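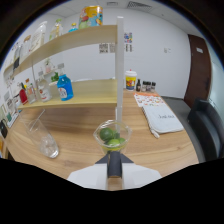
Trois citrons verts dans un gobelet, l'étagère juste derrière.

Je vais me fâcher avec la moitié de mes amis, mais tant pis : les boissons ne devraient jamais vivre dans un placard ! Chez moi, tout est dehors, sur deux planches de bois clair, et je ne reviendrai pas en arrière. Frauke Ackermann trouve que ça fait buvette de camping (merci Frauke). 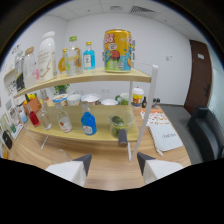
L'étagère à deux niveaux, je la défends depuis que j'ai quitté la rue du Moulin et ses placards profonds où j'oubliais tout. On voit ce qu'on a, on arrête d'acheter en double. Et puis c'est gai – le bleu vif d'une bouteille en bas, la grosse boîte jaune à dessins en haut, et les fruits verts dans leur bol en verre. 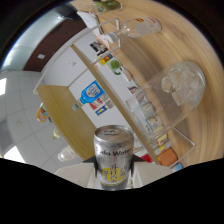 Temps de lecture : 1 min

Côté eau gazeuse, je reste fidèle à la canette. Une grande bouteille, chez moi, finit plate au bout de deux jours, alors qu'une canette, on l'ouvre, on la boit, fini. Un citron vert pressé, 15 glaçons si ça vous chante, et personne ne réclame de cocktail à 8 euros.

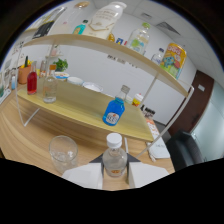 Et la poussière, alors ?

La grande objection de Bujar Matić ! Oui, il faut passer un chiffon le jeudi. Je descends tout, j'essuie, je remonte, et j'en profite pour jeter les fonds de bouteille. Franchement, j'ai connu pire corvée – vider un placard, par exemple.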